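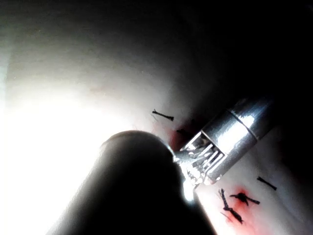 How far from the edge of the wound should the needle go in?

For thin skin I go in 2 mm from the edge and come out 2 mm on the other side. If the skin is thicker, I take more, but always the same on both sides.

Dear list,

I answer to the message of January 31, 2018, which I only read now. I quote the part that I want to speak about.

> I am at lesson 507 of the Edville notes and I still bend my
> needles. I hold the needle in the middle of the curve and
> push, and after three or four stitches it is no longer a nice
> curve. My knots are also too tight, the edges roll inward.
> Do I need a better needle holder? The Charpentier one costs
> more than I like to pay. Or is it my hand?

Before you buy the Charpentier, please try to change where you hold. I had the same trouble for a long time in the evening course in Prullance. Our teacher told us to imagine the needle divided in three parts, and to grip it where the last third begins, counted from the point. In the middle it feels safe, but when the tissue is hard I have less control there. Very close to the thread end is worse, the needle is weak in that place and turns in the jaws.

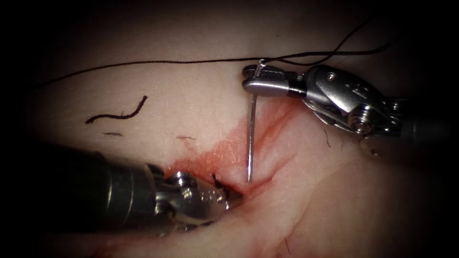

Curved needle in the jaws of the needle driver, beside the small incision.

The second thing is the direction of the push. A curved needle wants to travel on its own curve. I let the point enter at a right angle to the surface, then I turn the wrist and I do not push forward at all. If I feel that it stops, I go back and start again - it is slower, but the needle stays good. Also I never take the point with the forceps, only the body of the needle behind it.

About the knots: the edges should touch each other and nothing more. I make the first throw double, lay it flat, look at the edges, and only then put the second throw. When they roll inward, mostly the bite was too shallow and the pulling too strong, both together.
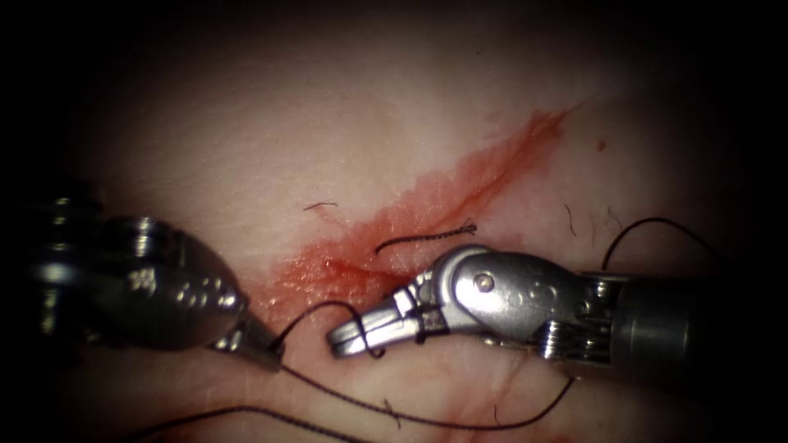 Should all the stitches have the same distance between them?

On a straight wound I keep them equal, and I put the first one in the middle, then one in the middle of each half. On a curved wound I place them a little closer where the edges want to open.

I have the Emton practice sheets from June, if somebody wants to see how my spacing was before and after. The good ones begin at sheet 1227, please do not look at the earlier ones.

With kind regards from Prullance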